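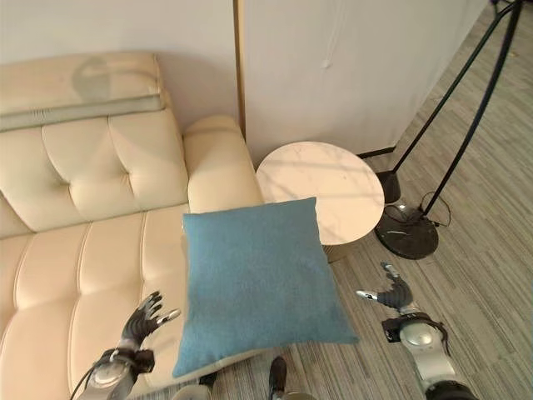
Do I need to recalibrate the hands after every power-down? Only if the zero offsets have drifted, and on the Prultari build they drift less than the forum claims.

## 4.2 Soft-object pickup, first run

1. Put one throw pillow on the front of the seat. Skip the "any household item" advice – it was written by people selling grippers.
2. Set the grip limit to 30. The Hafstein default is 60, and I have yet to see a reason for it.
3. Open both hands fully and check that the wrist cables have slack.
4. Run `pick_soft` on one arm. Leave the other parked.
5. Read the log. A line saying "success" means the fingers closed, so look at the pillow too.

**Caution:** Keep lamp cords out of the arm's reach. The collision check ignores anything that thin.

**Note:** Error 191 is supposed to mean a stalled finger. Jytte Frandsen gets it with the hand unplugged, so treat it as a hint.

If step 4 fails twice, go back to 3.1 and redo the offsets.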